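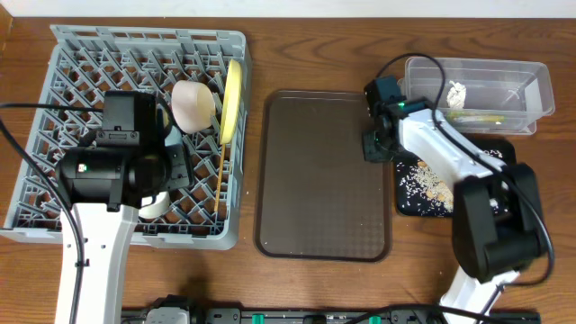
Open call for the Bilell residency: frequently asked questions

What is the residency?
A period of studio time at Bilell, a former seed warehouse in Womden, for artists working in sculpture, sound, print or moving image. Residents receive a studio, accommodation and a fee. An exhibition follows in the ground-floor gallery, shared between the residents of that year.

How many places are there?
There are 3 places. The last call drew 43 applications. We do not keep a reserve list, and unsuccessful applications are not carried forward to the next round.

Who can apply?
Any artist aged 18 or over who is not in full-time study during the residency. There is no upper age limit and no requirement to hold a degree. Pairs and groups may apply, but they share a single place, a single fee and a single bedroom.

How much is the fee?
Each place carries a fee of £3,005, paid in two equal parts: one on arrival, one when the studio is handed back. Residents are self-employed for the period and deal with their own tax. A separate materials budget of up to £1,158 is repaid against receipts. Tools and equipment that you intend to keep are not covered, though hire charges are.

Is travel paid for?
One return journey by standard-class rail or coach is paid in addition to the fee. Artists coming from outside the UK should contact the office before booking. We can provide a letter of invitation but cannot sponsor a visa.

What are the studios like?
All are on the first floor, with north-facing windows, a sink and a lockable door. The goods lift does not run after 9 p.m. Floors may be painted provided they are returned to grey at the end. Fixings may be made into the timber battens – not into the brick.

Can I use the print workshop?
Yes, after an induction. The workshop has an etching press, two screen-printing beds and an exposure unit. Acid etching is not permitted; the workshop uses copper sulphate for zinc plates and ferric chloride for copper. Residents who have been inducted elsewhere still need to complete ours.

Where will I stay?
In the Varela flat, across the yard from the studios. Bedrooms are single and the kitchen and bathroom are shared. Bedding is provided. Guests may stay for up to two nights if the other residents agree. Pets cannot be accommodated.

Is the building accessible?
The gallery and print workshop are step-free. The studios are reached by a passenger lift with a door width of 80 cm. The flat has four steps at the entrance and no lift. If this rules it out for you, say so on the form and we will book a room in the town at our own cost. Access costs are budgeted separately and are not seen by the selection panel.

What should the application contain?
A statement of up to 500 words, up to eight images or ten minutes of video, and a CV of no more than two pages. Video should be supplied as a link with any password included. Proposals for finished works are not required. Applications are made through the Flalteck form, which does not save drafts – prepare the text separately and paste it in.

When will I hear?
All applicants are told the result by email in November. Shortlisted artists will have been interviewed by video call before then. Written feedback is given at shortlist stage only.

Who owns the work?
The artist. Bilell asks for the right to use installation photographs in its own publicity and archive, with credit. Works left in the building after the agreed collection date are stored at the artist's expense.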